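Projektbericht: Eine Single in zwei Wochen

Gruppe: Celina Lis, Loubna Mahrous, Isauro Cisneros

Für das Seminar Musikproduktion haben wir den Titel „Tomar“ aufgenommen und online veröffentlicht. Den Beat baute Isauro, den Gesang übernahm Latifa Chraibi als Gast. Von 37 Takes blieben 2 übrig, der Rest war übersteuert oder zu leise. Abgemischt haben wir an drei Abenden, die Latenz lag mit einem Puffer von 512 Samples beim Einsingen zu hoch.

Tisch im Projektraum: 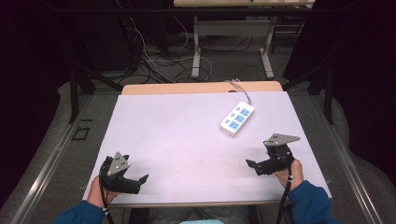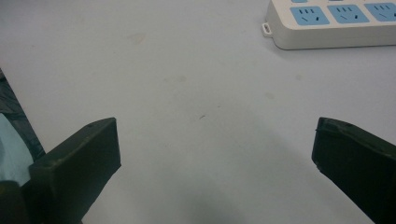
In der ersten Woche nach der Veröffentlichung im Februar zählten wir 2824 Abrufe. Die meisten kamen über eine Playlist von Haklow. Offen ist noch das Mastering der Instrumentalfassung, Loubna gibt sie am Mittwoch ab.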